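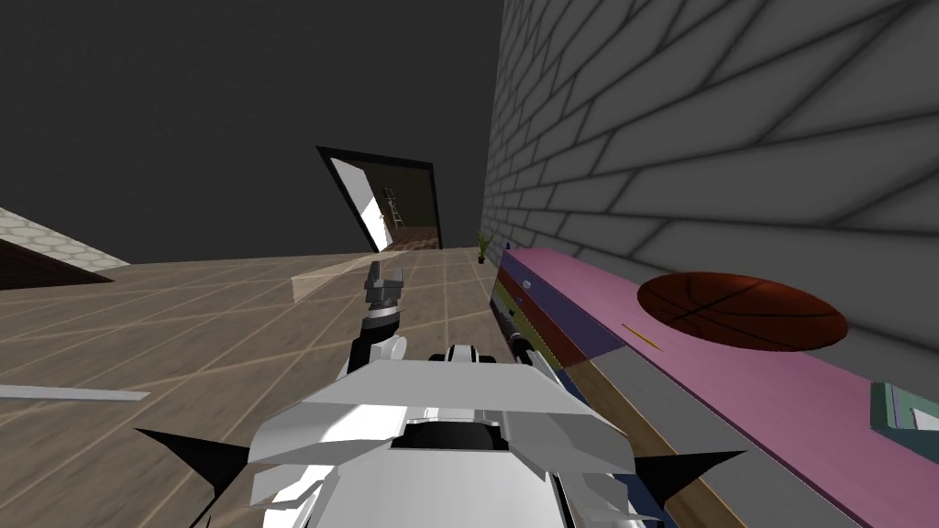 Hallum, April

We have been running the Jorus planner in simulation long enough to have opinions, and most of them are lukewarm. The vendor page promises a planner that "handles clutter." We wanted to know what it handles when the camera sits behind the body and one arm is up in the air, whatever the table it is supposed to care about. The basketball and the pencil on the pink top were found on most tries. The pencil's angle was another matter, and a gripper closes badly on a wrong angle.

Whole-room view, left arm raised. Jorus draws a very handsome path from here to almost any spot on the table. Drawing it is the easy part. Ask for the same path twice and compare the elbow.

We ran 1,567 planning calls over all rooms and threw out none of them. The default time limit is 50 milliseconds. At 40 the planner starts handing back its first guess and still marks it "optimal" in the log, which I would call a bug and the release notes call a feature.
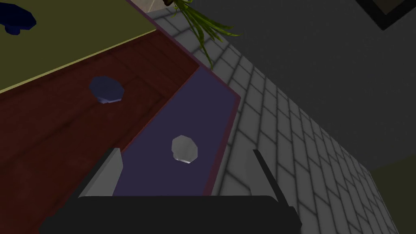 Perception scores deserve the same suspicion. The Farkileck detector reports one number per object and people paste it into slides as if it were a measurement. Try it on two pucks of the same shape in different colors, like the white one on the purple mat and the navy one over on the red wood. Our build gave the white one a high score and kept merging the navy one with its own shadow. Same octagon, same room. If color moves the score that much, I don't see how it can be called a shape score.

Wrist view, fingers wide. Build 39 of the Esteves controller is the one we kept. The later one is smoother on screen and slower to stop, and I have yet to see a changelog that admits it.

Logs and settings files go up on Wednesday. Please run them on your own rooms before quoting ours.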